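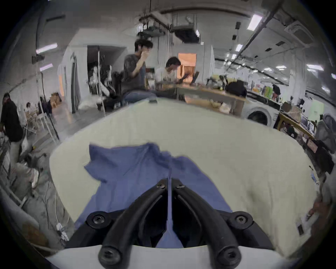

About Statau

Statau is a small laundry and folding service in Brunham. We wash, dry, fold and pack clothes and household linen for people who would like their evenings back, and for a few guesthouses nearby.

We opened in July with one washing machine and a borrowed ironing board. Today we work from a 700-square-foot room on Prurnatard Street. Folding is done by hand on large tables, one piece at a time. Shirts, towels and pillowcases each have their own fold, and if you like yours done another way, write it on the order slip and we will keep it on your account.
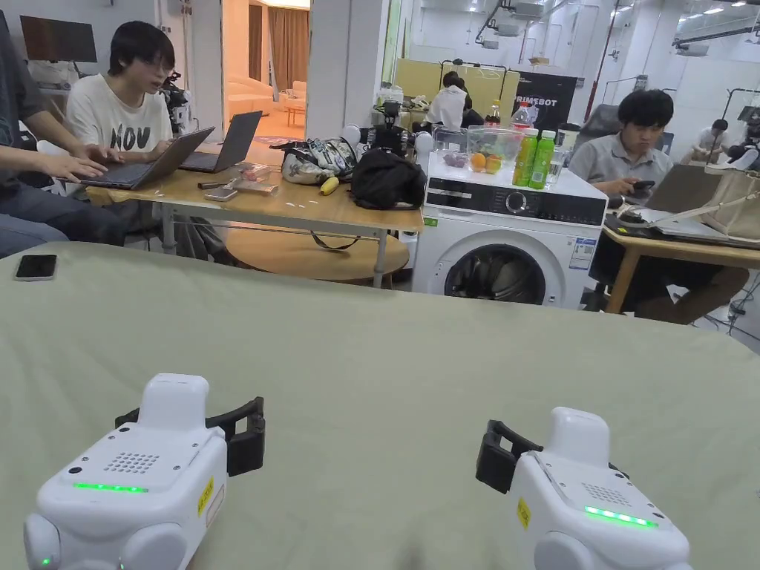
Orders and billing are handled in the same room as the folding, so whoever answers your message can usually walk over and check on your bag. Standard orders are ready in 24 hours. Comforters and curtains take longer, and we will tell you how long when you drop them off.

We do not dry clean. For suits and wool coats we send customers to Van Acker, two doors down.

Drop-off is from 8 a.m. to 6 p.m. Please empty your pockets and close zippers first.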